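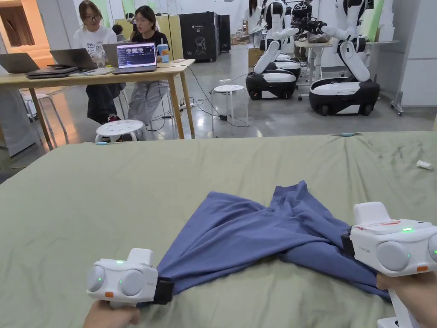

Stenar Hand-Held Teaching Grippers, Matched Pair

Category: Robot Teaching / Hand-Held Tools / Pairs

Part no. 2635

The Stenar pair lets an operator show a robot a two-handed task without a robot on the bench. The operator holds one gripper in each hand and does the job at normal working speed. Finger opening, hand position and the camera view are recorded together and saved as one take. The takes are then used to train an arm fitted with the same fingers.

Most customers buy the pair for cloth work, such as folding shirts, making beds and sorting laundry. Soft goods are hard to script by hand and slow to teach by remote control, and a person with some practice can record 35 usable takes in a morning. 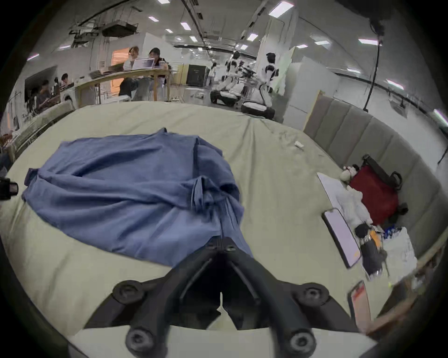 Gripper view of a blue button-up shirt on a bed sheet, held at one lower corner.

The fingers are black and close in a V. They will hold a single layer of shirt cotton or a thick hem. Finger pads wear with use and can be changed with the hex key supplied.

In the box: left gripper, right gripper, two USB cables, one charger, spare finger pads, hex key, printed setup sheet.

Battery life is 15 hours on standby. Recording time depends on the camera settings and is listed in the setup sheet. Both grippers must be charged before pairing. If one drops out during a take, the take is marked incomplete and kept in a separate folder.

Remote control: the pair can also drive a two-armed robot live through the Gosulon bridge, part no. 3757, sold separately. Arms from other makers need a driver. Write to Remedios Collado in Applications with the make and model before ordering.

Training for new operators is held at our Fovcombe shop and takes one day. Bring the garments or linens you plan to work with. Sándor Somogyi handles bookings.

Units ordered before December ship with the older charger, which works the same way. Replacement pads fit both versions.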